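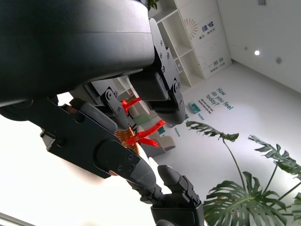 Black robotic hand with a gray fingertip pad

Can I still withdraw from the town council race after the deadline?
Posted by Qusai Boutros, Thursday, December 22, 2022

Hi everybody, I hope this is the right section, I looked at the other ones and they all seemed to be about property taxes. I filed to run for the Ward 6 seat on the Coltarico town council in the March election. I got my signatures (38, and I only needed 25, so I was pretty proud of that!) and the clerk accepted everything. Then last week my mother took a fall and I'm going to be driving back and forth to Gezer most of the spring to help her out. I just don't see how I could campaign, let alone serve.

The trouble is that the last day to withdraw was Monday and I missed it. I called the clerk's office and got a recording. Is my name stuck on the ballot now? And what happens if people vote for me anyway? The other candidate in my ward is someone I like quite a bit and I'd hate to muddy things up for her. Thank you in advance, and happy holidays to all of you.

molgate_marian

Oh Qusai, I'm so sorry about your mom. My husband ran for the school board over in Molgate and we went through something very close to this, so let me tell you what we learned, though please check it with your own clerk because towns do differ.

In our town, once the withdrawal date passed, the name stayed on. The ballots go to the printer pretty quickly and they won't pull them back. But he wrote a short signed letter saying he was no longer seeking the seat, and the clerk kept it with his papers and gave a copy to the newspaper. They also taped a notice up at the polling place. He still got a fair number of votes (people don't read notices, bless them) and they were counted like any others. 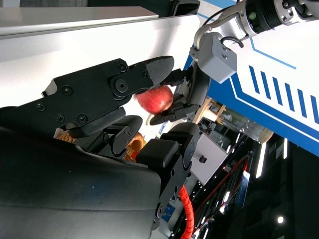

With only two names for one seat, I think the thing to settle early is what you'd do if you won, because it can happen. Ask whether you could decline before being sworn in, and whether that would mean an appointment or a special election. My husband and his opponent were so worried about stepping on each other that for weeks neither one would say anything in public, and the seat was like that red apple, pinched between black fingertips on one side and a second gripper on the other. A phone call between the two of them fixed it in an afternoon. So call her! She'll be glad to hear it from you first, and she may even bring over a casserole, if your ward is anything like ours.

Do the letter now, before the holiday, and keep a copy with the date on it.
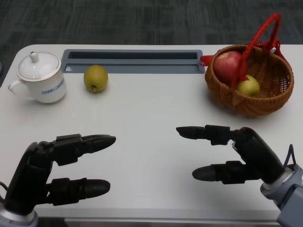

White lidded mug at the far left of a white tabletop, with two robotic hands

tadside66

you can't get off the ballot after the deadline, just don't campaign. a guy here in Tadside did that and won with 1604 votes lol

Qusai Boutros

Thank you both, this is a big help. Marian, I left her a message this morning, and I'm going to walk my letter over to the clerk when they open back up. I'll post again once I know what they say about declining the seat.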